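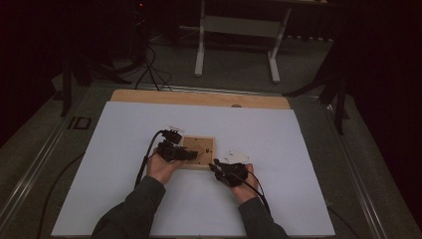 Page last updated in June

The Wall Above the Couch

Every home I have rented came with a nail already in the wall above the couch, always four inches too high. I have hung things on it anyway. For three years, in the apartment on Clavance Street, I hung a calendar from a tire shop.

I bring this up as a person who recently spent more on putting a border around a picture than on the chair I look at it from. The picture is a postcard of a ferry, bought for less than a sandwich. The frame cost $267. I was told this was the sensible option.

The person who told me was Lumturie Radonjić, who runs a framing counter at the back of a shop called Calado, between the greeting cards and a door marked STAFF that customers keep opening. She has been at it for 11 years and has the calm of a good dentist. She laid out corner samples along the edge of my postcard, one after another, and waited. I pointed at a thin gold one. She waited some more. I pointed at a plain ash.

"Sure," she said, and wrote it down before I could recover.

People do strange things at a framing counter. They arrive with a rolled-up concert poster and leave having discussed their father. Desta Teshome, a retired bus driver I met in line, was picking up a fishing license from the year he got married, which he'd had mounted on green linen. He did not fish anymore. His wife, he said, had asked for the bathroom.

Then there is the matter of getting the thing onto the wall. My neighbor Rodrigo Godinho owns a laser level and will lend it only if he can come with it. He measured from the floor, measured from the ceiling, and announced that the house was crooked. We could hang the ferry level with the earth or level with the room, he said, and I should take my time deciding. I went with the room. He has mentioned it since.

Books on decorating will tell you the middle of a picture belongs 57 inches off the floor. My aunt, Kinga Orbán, put everything at 51, on the grounds that she was short and it was her house. I spent a lot of childhood afternoons in that hallway, and it remains the only gallery I've been to where my neck didn't hurt.

So the ferry is at 51. Tall guests bend a little — Rodrigo refuses to. The old nail is still up there above it, painted over by at least two landlords, and I've started to think the calendar looked pretty good.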